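June
Words by Shivam Garg

What the roots leave behind

Trilok Nigam grows lupins in drainpipe. He splits each length of pipe down one side, tapes it shut again, fills it with soil and stands it on end in a glasshouse at Nillholm. When the plants are ready he cuts the tape and opens the pipe, and the root system is there from top to bottom, still holding its soil.

He has 155 of these pipes this season. Most contain white lupin, a crop known for coping with ground that is short of phosphorus. Under those conditions it puts out dense clusters of short rootlets that look like bottle brushes. The clusters release organic acids, mainly citrate, which free phosphate that is stuck to iron, aluminium or calcium in the soil.

The chemistry has been understood for decades. Nigam wants to know who else benefits. If a lupin frees more phosphate than it can take up, a neighbour might use the rest. Farmers at Flirdale, on the chalk, already sow the crop with wheat and say the wheat does better for it. Until recently they had little to go on beyond the look of the field.

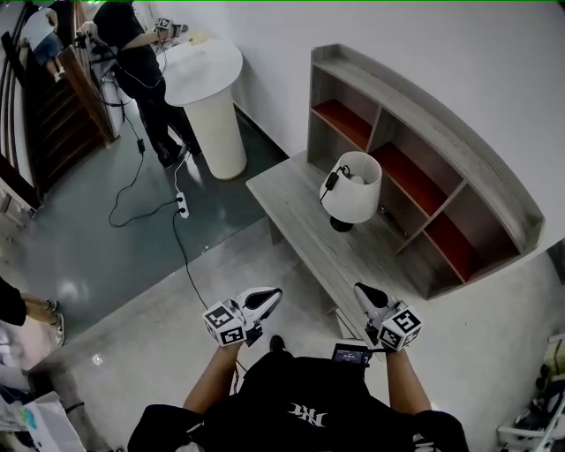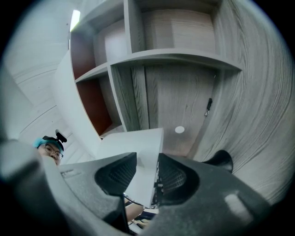 Sharing a pipe

In the Nillholm trial, each lupin shares its pipe with one wheat plant. In a third of the pipes a fine mesh keeps the two root systems apart but lets water and dissolved material through. In another third the barrier is solid. The rest have nothing between them.

After 14 weeks the wheat with no barrier held the most phosphorus, and the wheat behind the solid sheet held the least. The mesh group fell in between, closer to the bottom than Nigam had expected. He thinks the citrate is broken down by microbes before it can travel far.

"You're talking about 2 millimetres, perhaps," he says. "If the wheat root isn't right next to the cluster, it may as well be in another field."

That matters for drilling. Flirdale sows in alternate rows, which could be too wide for the wheat to gain much. Mixed seed in the same row would bring the roots together, but it is harder to harvest cleanly.

A second trial, using a wheat variety called Hellow, goes into the ground in autumn on a plot at Rao, where the soil is more acid. White lupin dislikes lime, so it may grow better there.

Shares: 300

Sign up to our newsletter for new features every Wednesday. You can unsubscribe at any time.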